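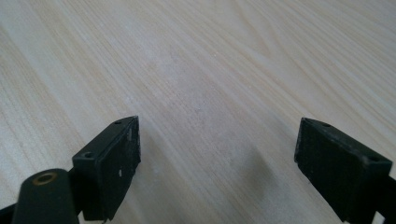
Light-colored wood grain on a tabletop.

Novelist agrees to move the river back

ZUSTVILLE. The paperback edition of "The Upstairs Season," the only novel in recent memory to be set in downtown Zustville, will come out in November with 17 corrections, all of them requested by a reader who lives in the building where the story takes place.

The reader is Pierina Zanetti, a retired title examiner who has rented on the third floor of the Fabbri for most of her adult life. The author is Annunziata Monti, who lived on the fourth floor for two years, left for Susgate, and wrote a love story about the place from what she describes as "a very good memory." Zanetti describes it differently.

Her letter to the publisher, Sikon, went out a month after the hardcover did. It listed 54 errors, by page, with the serious ones underlined. Among the serious ones was the river, which in the book glitters below the heroine's kitchen window at sunset. The kitchens in the Fabbri face the parking lot of the credit union. The river is on the other side of the building, past the bus depot, and Zanetti says that from the roof, in winter, a tall person can see some of it.

"I enjoyed the book," she said at her kitchen table this week, with the parking lot behind her. "I read it in one night. Then I read it again with a pencil."

Monti got the letter forwarded from Sikon in a padded envelope, along with a note from her editor that said only "Thoughts?" She said she spent an afternoon being angry and an evening looking at old photographs, and the second activity did a lot of damage to the first.

"I had the elevator on the wrong side of the lobby," Monti said. "I rode that elevator every day. I once spent an hour and ten minutes stuck in it. I would have sworn in court that it was on the left."

The two women then wrote to each other through the spring, by regular mail, at Zanetti's insistence. Neither would hand over the letters, but both were happy to summarize them, and the summaries agree more than might be expected. Monti gave in early on the elevator, the color of the front awning (green), and the spelling of Dorrance Street, which the hardcover gives one R throughout. She gave in late on the river. She has not given in on the bakery.

The bakery is where Celia, the heroine, meets Tom, the man with the dog. In the novel it occupies the ground floor of the Fabbri and sends up the smell of warm bread each morning at 5. Zanetti's position is that the ground floor has been, in order, a shoe repair, a tax preparer, a different tax preparer, and a place that sold aquariums. There has never been bread. Monti's position is that nobody is going to fall in love in front of a tax preparer.

"People do," Zanetti said. She did not elaborate.

Sikon, a small press that puts out mostly romance and some regional cooking, agreed to make changes so long as they did not alter the page count. That limit settled several arguments. Restoring the building's actual laundry schedule, for instance, would have added most of a page and removed the reason Celia and Tom are both in the basement on the night of the storm. The schedule stays wrong. So does the storm, which Zanetti says is based on one that missed Zustville entirely and hit Susgate.

The river took the most work. Monti had built the last chapter on it, with the proposal made at the kitchen window and the water going pink behind the dog. In the paperback, Celia and Tom will climb to the roof. Tom, as luck would have it, is tall.

"It's a better scene," Monti said. "I'd appreciate it if you didn't tell her I said so."

Told that Monti had said so, Zanetti nodded and made a note.

Locally, the hardcover has had a busier life than most books get. The library's copies are seldom on the shelf, and one has been returned with a second set of corrections in the margins, in blue ink, by a hand that Zanetti says is not hers. She disagrees with several of them. The Fabbri's management has had calls asking whether any of the river-view units are available and has lately begun answering the phone with the word "No."

Rents in the building have not gone up on account of the novel, tenants say, although the awning has been washed.

There is also the matter of Mrs. Pell, the downstairs neighbor in the book, who listens at the radiator, keeps track of visitors, and writes notes to the landlord in very small handwriting. Several residents of the Fabbri have remarked on the likeness. Monti said that Mrs. Pell is a composite. Zanetti said that she could see a little of a former tenant in her, someone in the rear apartments who moved away, and that the character was in her opinion the most sympathetic person in the book. None of her 54 items concerned Mrs. Pell, apart from one pointing out that a radiator carries sound better from above than from below.

That correction was accepted. Mrs. Pell will live upstairs in the new edition, which puts her on five.

The paperback will carry a line of thanks to Zanetti on the acknowledgments page, after Monti's agent and ahead of her husband. Zanetti was sent the proof for approval. She asked for her middle initial and got it. She also found a comma, and Sikon says the comma has been dealt with.

Monti plans to read from the new ending at the Zustville library the week the book comes out, at 7 p.m. She had asked to hold the reading on the roof of the Fabbri and was told by management that the roof is off limits to tenants and guests and always has been. The proposal scene had already gone to the printer by then.

Zanetti said she was aware of the rule. She said it had not come up.

Monti is now at work on her next novel, which will take place on a cruise ship. She has never been on one. Zanetti has been on four, and has offered to look over an early draft.

We use cookies to remember your settings and count visits. By continuing to read, you agree to our cookie policy. Accept | Manage choices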